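3.2 Walls and other pale surfaces

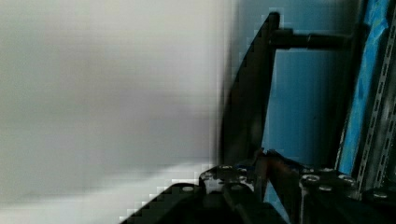
Figure 5. Pale surface at close range, left; blue wall area, upper right.

Room color was the one variable on which the Silten survey expected no argument. Respondents were asked to name the color of the wall nearest them, and 14 of the 20 households wrote "white." Pressed for a second word, they came back with bone, oat, fog and, in one case, "landlord."

Part of the trouble is distance. Seen from very near, as in Figure 5, a pale surface gives up most of what makes it a wall or a panel, and our coders split over which of the two to enter. We kept both terms and coded the tone as gray-white, a compromise that pleased neither camp. Blue gave less trouble. Teal was permitted as a modifier after a meeting longer than the subject deserved.

Pale surfaces were then scored on the Kashyap scale, which runs from 1 to 9 and has never, to our knowledge, been given a 9. Scores by household appear in the next section.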